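Folding large all-over prints

Vakix_3412
Medium-weight cotton, 200 gsm, machine washed. I fold face down, sleeves in, then thirds. Creases still set across the print.
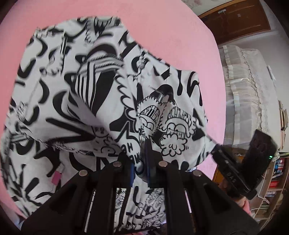 trunel
Fold lines should follow the blank areas. On a white ground with heavy black cartoons, like the one on the pink surface, a diagonal fold runs straight over the drawings. Square the corners first.

Vornwood209
Disagree. Roll it - no hard crease anywhere.

trunel
Rolled stacks slump on my shelf.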